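Share 4 | Comments 2

Marnmont shared workshop, arm build group, November minutes

Started 7 pm, short one, people had to leave.

1. Last minutes ok'd. No changes.

2. Money. 3,000 in the build fund. Stevitz quote for the second gearbox set came in too high, ask again for the plain version. Shelf stock from Bråten is paid for.

3. Sim work. Proteo arm model loads fine now, cabinet scene is in. Carpet texture stays, not worth the time to swap.

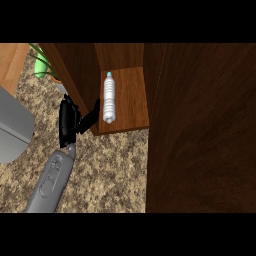
Reach limits next. Long argument over wether the elbow stop goes in software or as a bolt on the real arm. Agreed both, bolt first. For the sim, keep the ribbed bottle with the teal cap as the target, same shelf, so runs can be compared. Side panel of the cabinet stays in too, real one has a panel there and the wrist has to clear it. 12 more runs before next meeting, log every one, misses included.

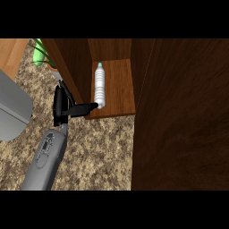
Also need the finger friction number from the bench test, right now its a guess copied from the old file. Whoever has the spring scale please bring it back.

4. Real arm. Base plate drilled, two holes off, will slot them. Wiring waits on the connectors. No power on the bench without the stop button hooked up, this was agreed last time and got skipped.

5. AOB. Sweep up after cutting. Bench 2 is ours until 10 pm.

Closed 8:15.

Comments (2)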